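Progress report to the Bondberg Fund
Mumham Household Linen Exchange
Prepared by Ilona Vass, project lead
Apr 4, 2019

1. Where we are

The exchange is open and lending. Households in the Mumham area can borrow a basket with a set of cloth bags in it, use the bags for sorting and storing their linen and small clothes, and bring everything back at the end of the loan. The grant was given for three things: buying stock, fitting out a sorting table in the back room at Koleck Street, and running sessions on folding and putting away. The stock has been bought and the table is in use. The sessions began later than planned and are covered in section 4.

We hold 200 bags and 17 baskets. The bags were bought in one order from Takács, the wholesaler named in our application, and came in under budget once delivery was taken off.

2. The sorting table

Returned sets are dealt with one at a time. The basket goes on the left side of the table and is emptied completely before anything else is done. The cloth bags go to the right of it, where they are opened out, checked and folded. We tried it the other way round at first and people kept reaching across themselves to put the folded bags back.

The table has a light wooden top. A white surface over it makes loose threads and marks on the cream cloth easier to find, and it can be lifted off and wiped down at the end of the day.
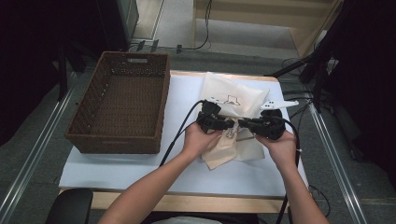
Does a set have to come back with everything in its original basket?

Any basket of the same size will do, provided the number of bags matches the loan slip. We stopped pairing particular bags with particular baskets in the second week, as it took up time and made no difference to borrowers.

3. Checking and folding

The checking routine was written by Sándor Dobos and is pinned up beside the table. A bag is laid flat with its opening towards the far edge and smoothed from the middle outwards. The seams and corners are looked at, then the bag is turned over and the other side is done. Anything stained goes back to the wash. Anything torn goes into the mending box. A bag that passes is folded in half twice and put in the basket with the printed side up, so that the person giving out sets can see what they have without unpacking it.

Patterned pieces are handled separately from the plain bags. They crease more easily and borrowers tend to stuff them in last, so they usually arrive in a heap and need more time. We have asked for them to be left in the basket until there is a clear space for them on the table. 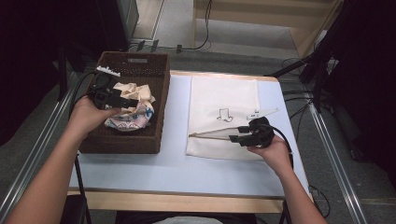

Patterned cloth in the basket, with a white bag laid flat beside it.

Mending has been lighter than we allowed for. We budgeted for 5 hours a week and are using 2. With the fund's agreement we would like to move the difference to session costs. A revised budget sheet is attached to the emailed copy of this report.

4. Sessions

The folding sessions were held up by a change in our room booking, which we reported by telephone at the time. They now run fortnightly. Attendance has been steady and most of those who come are already borrowers. We had hoped to bring in more new people this way and have not managed it yet — the posters went up late, and the school newsletter had already gone out. A notice will be in the next one.

People ask most often about washing small items. Socks and baby clothes get lost or tangled, and several borrowers wanted to know whether a cloth bag could go in the machine with things inside it. Ours are not suitable for that. The mesh bags are, and we have started to include one in any set going to a household with young children.

Mesh bags need their own check. The zip is run from end to end and the tape on both sides is looked over for places where the stitching has pulled away from the mesh. The pull tab should lie flat once the bag is shut. 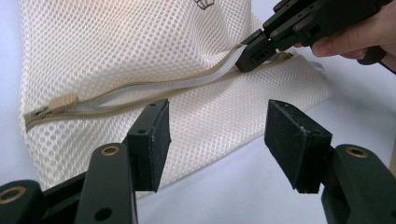 Bags with a stiff zip are put to one side, and Sándor goes through them with a candle stub at the end of the week. A few have had to be withdrawn. We would prefer a heavier zip when we next order and have asked Takács for a sample and a price.

5. Before the next report

The mesh bag check will be added to the written routine, which at present covers cloth bags only. We will also put a shelf above the table for sets that are ready to go out. These are stacked on chairs at the moment, and the chairs are needed for sessions.

The second payment is due at the end of April. Receipts for the stock and the table are with Ilona Vass and can be sent on request.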